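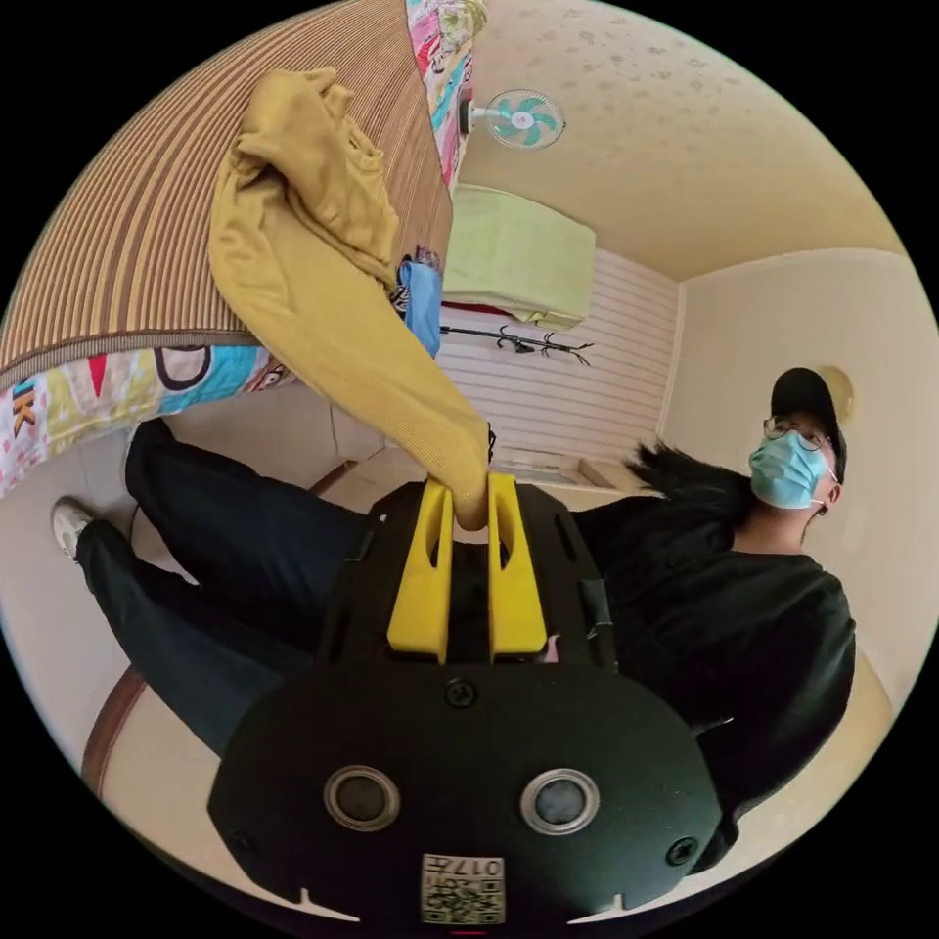
What spin speed should be used for knitwear? Use the Delicate program with the spin set to Low. Higher settings stretch wet knits at the shoulders and cuffs.

Section 4. Setting Up Knit and Delicate Programs
Gilelo front-loading washer, shared laundry rooms

4.1 Before loading
1. Check the care label. Items marked "hand wash only" may be run on Delicate. Items marked "do not wash" may not.
2. Close zippers and empty pockets.
3. Turn knit garments inside out.
4. Place small items in a mesh bag.

Note: Load knits to half the drum height at most. The load sensor does not adjust for water held in heavy yarn.

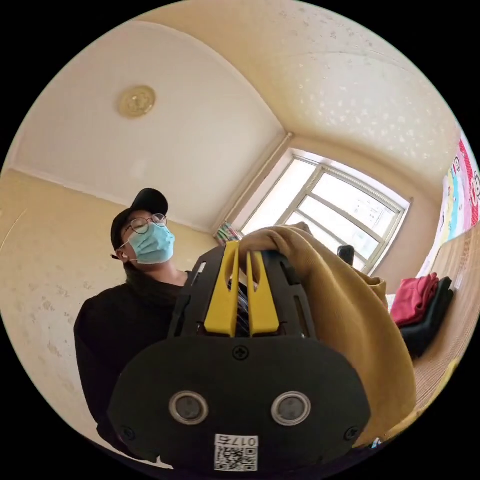 Lorville Residence Services, Laundry and Linen Team

4.2 Selecting the program
1. Turn the dial to Delicate. The display shows the default temperature, cold.
2. Press Spin until Low is lit. The drum will run at 451 rpm.
3. Press Rinse once to add a second rinse if powder detergent is used.
4. Close the door and press Start. The door locks.

Caution: Do not select Cotton for mixed loads containing knits. Cotton spins at 1,160 rpm and the speed cannot be lowered once the final spin has begun.

4.3 Detergent
Use the left compartment for liquid and the center compartment for powder. Fill to the lower line. Fabric softener is optional and goes in the right compartment. Do not pour detergent directly on the garments.

4.4 Drying
1. Remove the load promptly when the door unlocks.
2. Support each knit from underneath when lifting it.
3. Lay it flat and ease the sleeves and hem to their original shape.

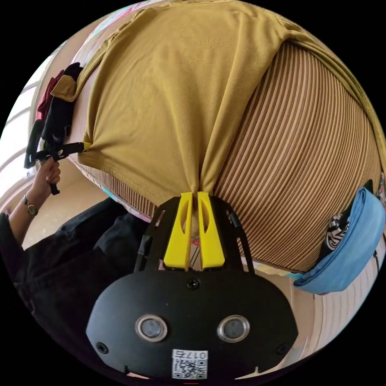

4. Turn the garment over when the upper side is dry to the touch.
5. Keep it away from radiators. Do not use the Clokon dryer for wool or wool blends.

4.5 Error codes
E2: Door not closed. Reseat the door and press Start.
E5: Load out of balance. Stop the cycle, redistribute the load and select Spin.
E7: Drain filter blocked. See Section 6.

Report any other code to Teguh Harahap at the Lorville service desk, giving the machine number.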